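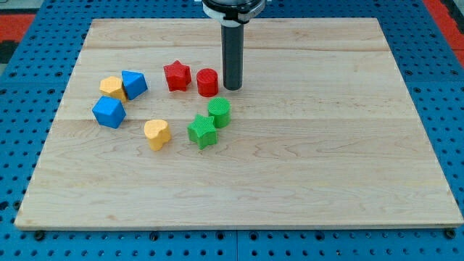

Subject: Re: [shopfloor] Arm on the sorting bench, what happens to the sorters?

On the list in September, someone from Flosach wrote:

> We are being offered an arm for small parts sorting. The sales
> people say the bench staff can be "redeployed". Has anyone been
> through it, and where did your people end up? Also, did you start
> on real parts or on something simpler?

We have been through it at Pinen, so I can answer for one site.

We started on something simpler. The arm works over a wooden board with coloured plastic blocks: stars, cylinders, a heart, a cube and so on, in red, blue, yellow and green. The sorters thought it was a bit childish, but they could all follow what it was meant to be doing, and they were the ones who said where it would go wrong. We moved on to our own fittings after that.

There were 14 people on the sorting benches before the arm came. Nobody was let go. 2 went to goods-in by choice and the rest stayed, but the job is different. A shift target used to be 2,000 pieces a head by hand. Now the sorter sets out the trays, watches the arm, clears what it can't pick and signs off the count. Sore wrists are down. Boredom is up, and people have told us so — we now swap them between benches at the tea break.

The pay grade was the hard part. Skoto supplied the arm and the training, and the training was fine, but the new duties didn't fit the old grade and it took us far too long to sort out. Get that agreed in writing before anything is bolted down.

I would also ask who is allowed to stop it. Ours can be stopped by anyone on the bench without asking a supervisor.

The Vasiliu site has a later version of the same set-up and may see it differently. If anyone from there is reading, please reply to the list.

Happy to send our duty sheet to anyone who wants it.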